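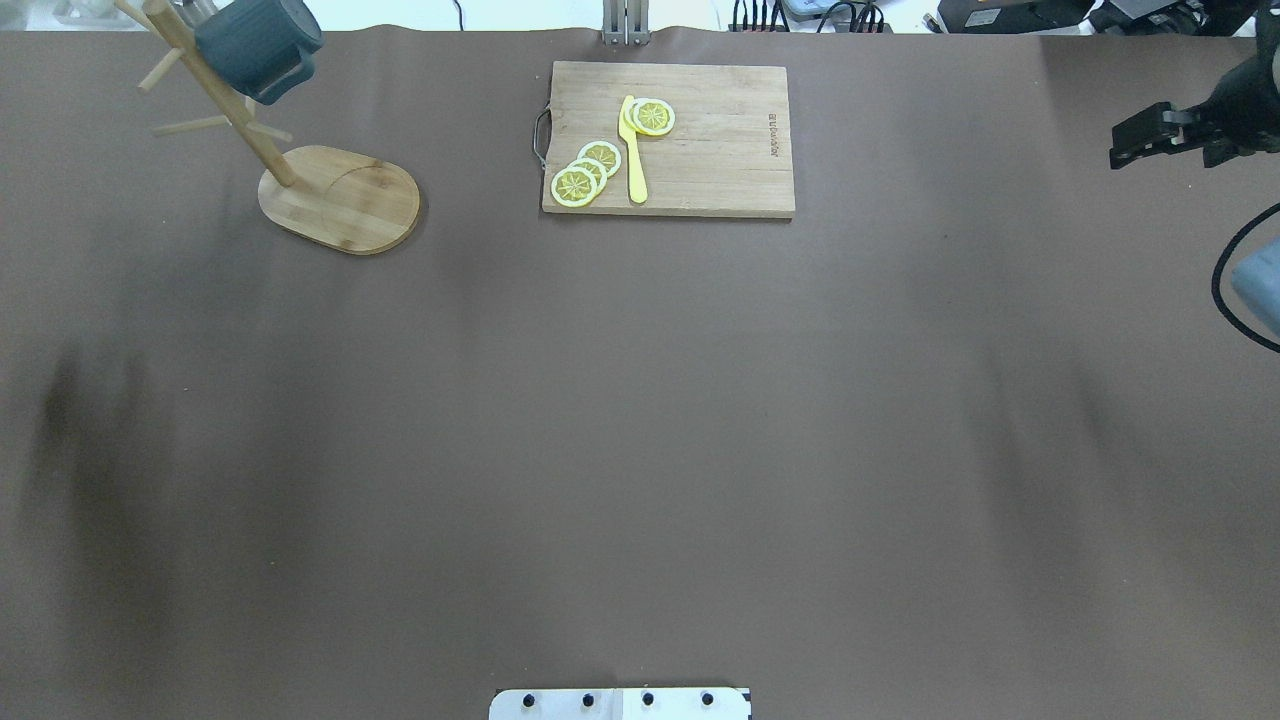
Vuller community kitchen to open four days a week

Friday, March 1, 2019

The community kitchen in Vuller will open on four days a week from the middle of March, after the parish agreed to cover the heating bill for the rest of the year.

Until now the kitchen, in the old dairy building on Kinis Road, has served lunch on Tuesdays and Thursdays only. The two new sessions will be a Monday breakfast and a Saturday afternoon tea, the second aimed at people who live on their own.

Athina Bakalis, who has run the kitchen since it moved from Nistier, said demand had grown over the winter. "We had 17 people waiting outside on one morning in January and the doors weren't due to open until noon," she said. "Some of them had come over on the early bus from Lau and had nowhere else to sit."

The parish grant is worth £2000. Most of it will go on heating and hot water, with what is left put towards a second fridge. Food will still come from local shops and from the allotments behind the dairy, which supply potatoes, onions and leeks for much of the year.
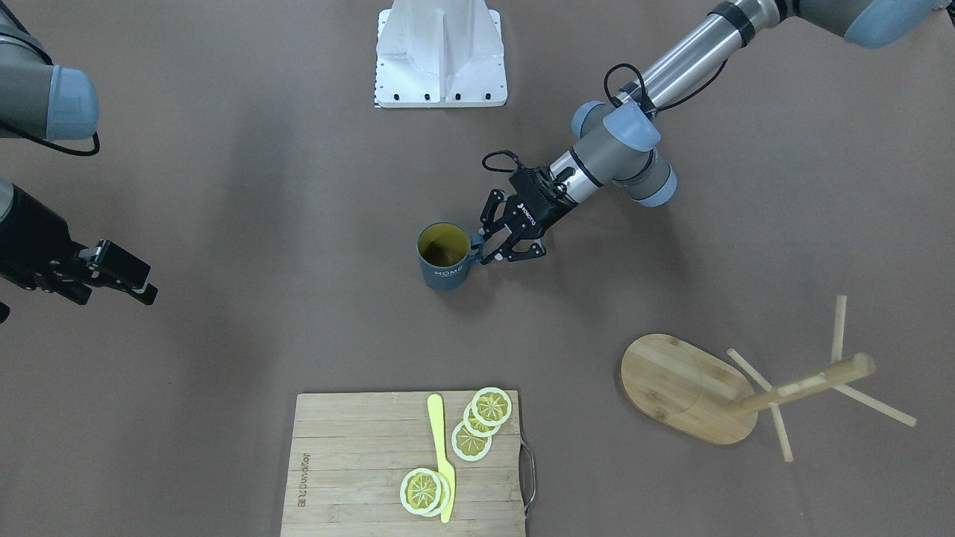 Tea and coffee will stay free at all sessions. Lunch costs £4, as before, and the new breakfast will be porridge or toast for whatever people can afford to pay. The Saturday tea has no set price either, though places are limited to 20 and should be booked by the evening before.

Not everyone was in favour of the change. Two residents of Kinis Road wrote to the parish about parking, which is already tight at weekends when the football pitch is in use. The parish has asked visitors to leave cars at the station — a five-minute walk — and will look at the matter again in the summer.

Bakalis said she would also like to bring back the evening cooking class, which stopped when the kitchen left Nistier. It would cover basic soups, bread and cooking for one. No date has been set, and it depends on finding someone to teach it.

Bookings for the Saturday tea can be made at the kitchen during lunch or at Vuller library.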